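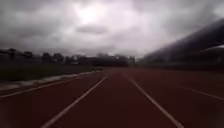
Resurfacing a club track: respray or full retop?
Forum: Grounds and Surfaces > Athletics

kerbside_rc
Posted Jul 11, 2025
We have a synthetic track, red-brown, original surface on an asphalt base. The base is fine as far as I can tell. Two contractors have quoted. Daneck want to clean, patch and apply a structural spray. Lorura say a spray is money down the drain at this age and want to grind back and lay a new wearing course. The gap between the two quotes is large enough that I'd like opinions before I write the recommendation.
Pull tests were done in May at 5 points, all in the home straight. No bubbles found. Line marking would be redone either way.
Roscoe Castellanos

tartanwear
What thickness did they core? Without a thickness figure neither quote means much. Lane 1 always goes first. If lane 1 is down to the binder and the outer lanes are near original, you can retop the inside lanes only and spray the rest, though you will see the colour join for years.

kerbside_rc
Cores weren't taken. Daneck used a probe gauge and gave one average for the whole oval.

tartanwear
An average for the whole oval is useless. Ask for readings per lane, and separately for the bends.

Fukden_user
I'll disagree with the inside-lanes-only idea. We did it with the Fukden system and the joint between old and new opened in the second winter. Water got in and we were patching a strip the full length of the back straight. Do the full width or leave it alone.

tartanwear
That's a joint preparation problem. Ours was cut square and primed and hasn't moved.

Fukden_user
Yours is also in a dry climate, if I remember your other thread.

m_paling
Can you post a view down the straight with the edge in it? Most of the failures I see start at the kerb and work outward.

kerbside_rc
Looking along the lanes.

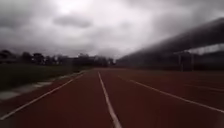
Inner edge and lanes, grass side on the left.

m_paling
Thanks. The edging looks broader or worn in a few places toward the near end. I'd check whether that is the concrete breaking down, soil washed over it, or old paint. If the kerb has lost its arris, the new surface has nothing clean to finish against and the contractor will feather it, and feathered edges lift. Neither of your quotes seems to mention kerb repair. Get it priced as a separate item.
The mottling on the surface I wouldn't read anything into from a photo. Could be dirt, could be binder showing. Wash a square metre and look again.

kerbside_rc
Daneck's has a line for "edge make good" with no quantity. Lorura's has nothing. Will go back to both.

lane_four
Contrary view: do the spray. We paid 3,000 for a patch and clean on the worst section and it bought us 4 seasons. If your users are juniors and joggers you don't need a new wearing course, you need grip and lines people can follow. Put the difference into drainage.

Fukden_user
A spray closes the surface. If it's a porous system you lose the drainage you already have. Is it porous?

kerbside_rc
The original paperwork says Bùi, porous. I haven't been able to find a data sheet for it.

Fukden_user
Then pour a bucket on it and time how long the water stands. Do that in lane 1 and again in lane 4. If it still drains I wouldn't let anyone put a sealing coat over it.

lane_four
Porous structural sprays exist. Ask Daneck which one they're offering before ruling it out.

kerbside_rc
Asked. Will post the per-lane readings when I have them.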